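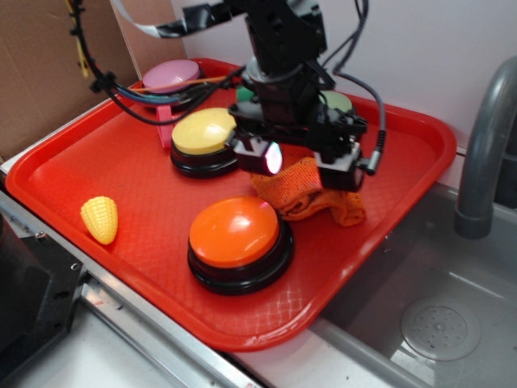
My aunt Ginette kept her sounds in the kitchen. Other women in Prundton kept coins in a jar, or letters in a tin, and she had buzzers, the kind that people hit in quiz games when they know the answer. She put them on the red tray beside the sink, and the tray was always pushed too far, so that one corner hung over the basin. I was twenty-nine when I came to live with her, and I had been told only that she was a little deaf and that I should speak slowly. The orange button stood closest to the front, with a shine on its dome. The yellow was behind it, then the pink, the green and the pale one that she called mint. Between them was an old piece of orange knitting, all in folds, and a toy corn cob lay on its side as if somebody would cook it later.

"Do not press them," she said on the first evening. "Not before you have eaten."

I ate. It was November, and the windows had been dark for a long time already. She gave me soup with barley and sat across from me with her hands around a glass of tea. When my bowl was empty she looked at the tray and then at me, and I understood that now it was permitted.

I chose the orange one because it was near. It made a small click and then a man's voice said, "Ginette, have you seen my gloves?"

That was all. The voice was warm and a bit impatient. I knew it was my uncle Aksel, although I had met him only when I was a child, and he had been dead for three winters.

"Each one holds a few seconds," my aunt said. "You speak, and it keeps it. He bought them from a catalog. Hedirar, it was called. They sold also fishing lamps."

"And he recorded this for you?"

"No. He recorded it by mistake. He was trying to learn how the thing functioned, and then he wanted to go out, and he could not find his gloves." She drank from her tea. "They were in his pocket."

In the weeks after, I learned the others. I did not ask for them. She gave them to me one by one, as you give a guest the rooms of a house.

The yellow was a dog. The dog was named Ivanov after a dentist, and in the recording he barked two times, and behind him somebody dropped a spoon. The pink was my cousin Tove at six years old, saying the numbers up to 20 very fast, and the button stopped her always in the same place, after seventeen. Tove was now grown and worked for an insurance office called Zomon, and when she telephoned, my aunt sometimes held the receiver to the pink button and pressed it, and I could hear Tove laughing and saying, "Mama, please."

The green one was rain. My aunt did not know who had recorded it, or where. She said that it was not Prundton rain, because Prundton rain came from the side and this rain came from above.

The mint one she did not give me.

I am a curious person, but I was raised properly. I washed the dishes each evening with my elbow next to that tray, and I did not touch it. I moved the corn cob when it rolled against the rim. It had belonged to a toy kitchen of Tove's, and of the whole kitchen only the corn was left. I asked one time about the knitting also, and my aunt said it was the beginning of a hat.

"For whom?"

"For Aksel. He had a large head. I made it too loose, and then I was angry with it."

The winter went on. I found work at the harbor office, where I wrote the numbers of containers into a big book. One container I still remember, 3801, because it was lost for nine days and everybody blamed me. The man who sat at the next desk, Ívar Baldursdóttir, found it behind the fish hall, and he was kind about it and brought me a bun. He had his mother's name and not his father's, and he told me this himself at our first coffee, so that I would not have to wonder. I liked that. In our family people let you wonder.

I told him about the buttons. He wanted to know what was on the last one.

"I don't know," I said.

"You have lived there four months."

"Yes."

"I would have pressed it on the first night," he said, and ate his half of the bun.

In March my aunt had to go to the hospital for her hip. Our neighbor Hrefna Vídalín drove her, and I carried the bag. In the hospital my aunt gave me instructions from the bed. The key of the cellar was to be turned two times. The radiator in the hall was to be hit on the left side. The milk man was to be paid but not believed.

"And the tray?" I asked.

"What about the tray?"

"Should I do something with it?"

She thought about it seriously. "Push it in a little from the sink," she said. "I never remember."

At home I pushed it in. The kitchen was very still without her. I made the soup with barley, and it was not as good, and I ate it standing up. Then I pressed the orange button, and Aksel asked for his gloves. I pressed the yellow, and the dog barked. Tove counted. The rain came from above.

I put my finger on the mint button, and I want to say that I took it away again. I did not. I pressed it.

It clicked. There was a sound like a room, the low sound that a room makes when somebody is in it and is quiet. I heard a chair. Somebody breathed in, as you do when you are going to say a thing, and then the click came again and it was finished.

I pressed it a second time, and a third. I held my ear so near that the cap was cold on my skin. A room, a chair, a breath.

I visited her the next day after work. She had a better color, and she complained about the bread. I sat with my coat on, and I must have had it in my face, because she stopped in the middle of the bread.

"So," she said. "You pushed the tray."

"I'm sorry."

"Did you hear it?"

"I heard somebody breathe."

She nodded. Outside in the corridor a cart went by with cups on it. She waited until it had passed.

"It's me," she said. "After he died I wanted to put something next to his gloves. I wanted to say where they were. I sat down and I pressed it to record, and I thought too long. It gives you only those few seconds."

"You could do it again. It records over."

"I know that. I'm deaf, I'm not stupid." She pulled the blanket straight. "Every evening I think I will do it after supper. Then I have eaten, and I listen to him, and I am tired."

I did not know what to say, so I told her that the milk man had wanted a hundred and thirty-three crowns. She was so outraged that a nurse came in.

She was home again when the snow was going away from the steps. She walked through the kitchen with her stick, inspecting. She looked at the soup pot and at the floor. She took the orange knitting from the tray, held it up to the window and stretched it with both hands, and I could see the light through the loose rows.

"What size is the head of that Ívar?" she asked.

"Normal, I think."

"Find out," she said. She put the knitting back between the yellow and the mint and bent it down so that it would not fall over the buttons. Then she sat down and asked me what there was to eat.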